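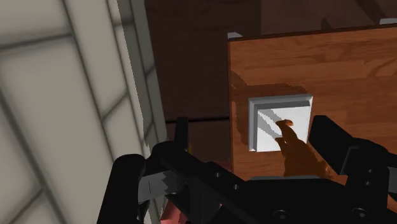
Plavbridge, September 26, 2024

Setting up your Weklow soundbar, part 2: getting it on the wall

Okay, you've unpacked everything and checked the screws against the sheet in part 1. Now for the bit I enjoy! I've hung a fair few of these (my own twice, after I changed my mind about the sofa), so I'll tell you how I do it.

1. Tape the paper template under your TV. I leave a gap of 6 inches so the remote sensor stays clear.

2. Put a level on it. Tudor Jitaru swears by eye alone, and his bar slopes to the left.

3. Mark the holes, take the template down and drill. Into a stud if you can, otherwise use the plugs from the bag.

4. Screw on the two brackets, but leave the last turn for later.

5. Plug the HDMI cable into the port marked TV ARC before you lift the bar. Doing it afterward is miserable, trust me.

6. Hook the bar on, slide it until it clicks, then tighten up.

Caution: check for pipes and cables before you drill. Switch off the power too if there's an outlet right below.

Note: on first start the volume sits at 8 out of 100. Please don't jump straight to 80 to test it (sorry, Costel).

Pairing the subwoofer is in part 3.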